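The Afterlife of the Beige Box

Every office has a closet, and every closet has a computer in it that someone is going to deal with soon. Mine sat under a coat rack through two moves and one marriage. It held, I was certain, a folder of photographs and half a novel. It also held up a fern.

I am told this is typical. Anouk Hermans runs Zellance, a repair and salvage shop wedged between a tire place and a bakery on Mercado Street, and she has heard about a great many half-finished novels. "People come in and tell me what they think is on it," she says. "Then we open it up, and what's in it is mostly carpet."

By carpet she means dust, which in a tower left on the floor long enough will knit itself into something you could sell by the yard. Hermans keeps the best specimens in a jar by the register. Customers tend to assume it is a pet.

The shop took in 1,493 desktop machines last year, which sounds like a lot until you see the back room, where it looks like more. They arrive in strollers, in laundry bags, and once in a canoe. Each gets a strip of masking tape with a number on it and a place on the shelf, and there it waits its turn, much as it did at home.

What happens next is surprisingly tender. The side comes off. The power cord, if the owner has thoughtfully left it attached, goes into a bin with 150 others just like it. Hermans then looks for a while without touching anything. She claims to be checking for swollen capacitors. I think she just likes looking.

And there is something to look at. I had lived with desktop computers most of my adult life and had the same relationship with their insides that I have with my own. I knew there was a fan. I had pictured the rest as a kind of gray fog in which my tax returns were suspended. Opened up, the thing is closer to a badly packed suitcase: a metal box here, a green board there, and a number of wires going from one to the other by the scenic route.

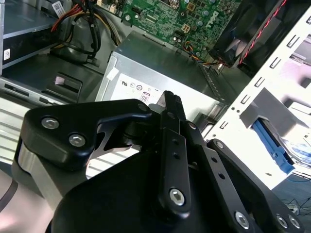

Inside a desktop tower, with its silver power supply and green Dell motherboard.

The power supply is the part Hermans warns everybody about. It is a plain metal box, it has a label full of tiny official symbols, and it should be left shut. Unplugging the computer does not make it harmless, since the capacitors inside can hold a charge. You may take the whole box out. You may admire it. If you want to know what is in there, she will draw you a picture.

The board is friendlier. It carries the maker's name, where almost no one will ever see it, like a monogram on the inside of a hat. Memory comes off with two clips and a click so satisfying that I was allowed to do it four times before being asked to stop. The wires are another matter. I asked Hermans what the various colors meant and she gave me an answer lasting most of a cup of coffee, of which I retained that one should take a picture before pulling anything loose.

A working tower leaves Zellance with a clean fan, more memory and a sticker bearing the shop's price, which starts at $42. The dead ones are taken apart, and their pieces go into drawers marked in Hermans's handwriting: SCREWS, OTHER SCREWS, DRIMA. Drima was a line of sound cards she bought in bulk and regrets. The drawer is still full, if you are interested. She would very much like you to be interested.

Her assistant, Olline, came in July to have a keyboard looked at and stayed. She can strip a tower to the bare case in 30 minutes, including the time it takes to find the last screw, which has always rolled under the same radiator. She showed me how to ease a connector out by its plastic housing instead of hauling on the wires. I had been hauling on wires since college.

Then it was my turn. We put my computer on the bench, with a ring of potting soil still on the lid. The carpet was second-rate, Hermans said, nothing for the jar. The drive spun up on the first try. The photographs were there, all of them of one parking lot, and so was the novel, at eleven pages.

I asked whether she could get rid of it securely. She asked which I meant, the computer or the book.

The fern is on a stool now and has not forgiven me.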